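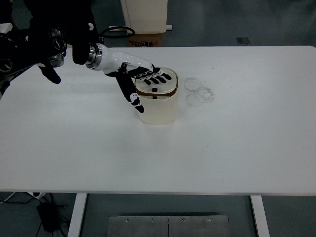
About the Lundora Arm Cell

The Lundora Arm Cell is the teaching and service cell of the Plallamholm School of Applied Automation. It consists of one robotic arm with a humanoid hand, the table at which it works, its controller, and the bench where its parts are serviced. Students in the second year of the maintenance program are responsible for its daily condition under the supervision of the teaching staff. This page describes how the cell is set up, how it is looked after, and how repairs are handled.

Our School

The Plallamholm School of Applied Automation offers a two-year program in the installation, care, and repair of automated equipment. Its graduates work in packaging plants, hospital laboratories, food production, and equipment service. The school was established to meet a local need for technicians who could keep machines running after the installer had left, and this remains the center of its teaching. Programming is taught, but every student is first expected to be able to mount, wire, level, and inspect a machine by hand.

The Lundora cell takes its name from the building in which it was first assembled. It was moved to its present room in July, when the former building was given over to classroom use, and the name was kept.

Setting Up the Cell

The arm is used with a plain white table. The school chose a matte surface for the worktop after earlier trials with a polished one, on which reflections from the ceiling lights interfered with the vision exercises. The position of the table relative to the arm is checked at the start of each working week and again whenever the table has been moved for cleaning. Students use a fixed pointer held in the hand and touch off against reference points recorded in the cell log. If the readings differ from the log by more than 2 millimeters, the table is realigned before any exercise is run.

Leveling follows. The feet are adjusted with the arm parked, and the level is read in both directions at the middle of the table and at each corner. A second student repeats the readings and signs for them.

Power to the controller is not applied until the area has been inspected on foot. The student in charge confirms that cables have slack through the full travel of the arm, that connectors are seated, and that the emergency stop can be reached from both sides of the table. The stop is then tested. A cell whose stop has not been tested that day is considered out of service.

The Hand

The hand receives more attention than any other part of the cell. Its fingers have many small joints, and wear in any one of them affects how well it can rest on an object, close around it, or let it go.

Each session therefore begins with a joint exercise. Every finger is extended and flexed through its full range at low speed, first alone and then together with the others. Students watch for hesitation and listen for changes in sound. The hand is then set to a household object for a contact check. Lidded food containers are well suited to this work: the four fingers can be laid flat across the lid while another digit comes down along the side, and any finger that sits higher than its neighbors is easily noticed. Containers with a knob or latch are used for the more advanced exercises, in which the hand must find a small feature without shifting the body of the container.

The results of the contact check are entered in the log by finger. A finger that fails twice in succession is recalibrated. A finger that fails after recalibration is taken to the bench.

Routine Care

Care of the cell is arranged by hours of operation, as shown on the arm's own counter.

After every session
Wipe the fingertips and the palm with a dry lint-free cloth.
Park the arm and switch off the controller.
Enter the counter reading and any remarks in the log.

Every 8 hours of operation
Inspect the cable run from the base to the wrist for rubbing or sharp bends.
Check the fasteners at the forearm and wrist by hand.
Clean the ventilation openings of the controller.

Every 40 hours of operation
Check all mounting bolts with a torque wrench, working in the order given on the cell sheet.
Examine the fingertip covers and replace any that are split or hardened.
Recalibrate the hand and repeat the contact check on three different objects.
Make a copy of the controller settings and file it with the log.

No solvent is used on the fingertips. Students who are unsure whether a cleaning product is suitable are expected to ask before opening it.

Repairs

Repairs are carried out at the service bench. Before a part is removed, the controller is isolated and locked, and the key stays with the student doing the work. Connectors are labeled on both sides before they are separated. Parts are laid out in the order of removal on a numbered tray and returned in reverse order.

The school carries out the following work in its own workshop: replacement of fingertip covers, replacement of individual finger assemblies, renewal of external cables, and adjustment of the wrist. Faults inside the arm joints are referred to Femiteo, the service firm with which the school has held an agreement since the cell was first assembled. Students attend these visits and write the service report in draft, which the Femiteo technician reviews and signs.

The arm's counter stood at 773 hours when the last full service was completed in December 2022. At that service two finger assemblies were exchanged and the wrist cable was renewed. The removed assemblies were kept and are now used for dismantling practice in the first year.

The Ahn Workshop Fund

Spare parts and hand tools for the cell are paid for in part by the Ahn Workshop Fund. The fund also provides loan tool kits to students who do not own their own. Kits are issued at the beginning of the second year and are returned, complete and clean, before graduation.

Visits and Inquiries

Employers, schools, and prospective students may visit the cell during the teaching term by arrangement with the school office. Visitors remain behind the marked line while the arm is powered and are asked to leave bags and loose items at the entrance. Groups larger than eight are divided.

Copies of the cell sheet and the blank log pages are available on request to other schools that wish to set up similar equipment. Requests should state the type of arm and hand in use.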